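3.2 Preparation and storage of the chamomile infusions

The dried flower heads came from two growers, one in Gamutham and one in Cârstea. Both lots were harvested in August and kept in paper bags, away from light, until the work began. Flower heads with brown discs were removed by hand, and the rest was cut but not ground – in our earlier trials the powder passed through the filter and made the liquid cloudy.

For each infusion, 8 g of cut flowers was covered with 100 ml of water just off the boil. The vessel was closed with a lid, as a part of the essential oil is otherwise lost with the steam. After the steeping time given in Table 2, the liquid was filtered through paper and left to cool in the dark.
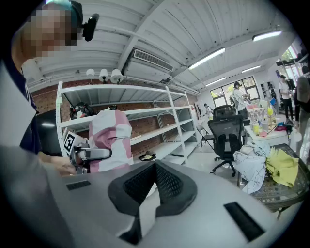 Figure 3. Work with the hand-held gripper.

The infusions from the Cârstea lot were darker in colour and had a stronger smell of apple. We do not think that the smell alone is a good sign of quality, and for this reason all batches were also compared by their apigenin content, with the method described in Section 2.4. The difference between the two lots was smaller than we expected, and it became smaller again when the steeping time was longer.

Storage had a larger effect than origin. Infusions kept at room temperature changed their smell already on the second day, and these were not used further. Those kept in the refrigerator stayed clear for the whole period of observation. We therefore advise that chamomile infusion for mouth rinsing is made fresh each day, also when a refrigerator is available. Whether the same holds for mixtures with sage or marigold was not tested in this study.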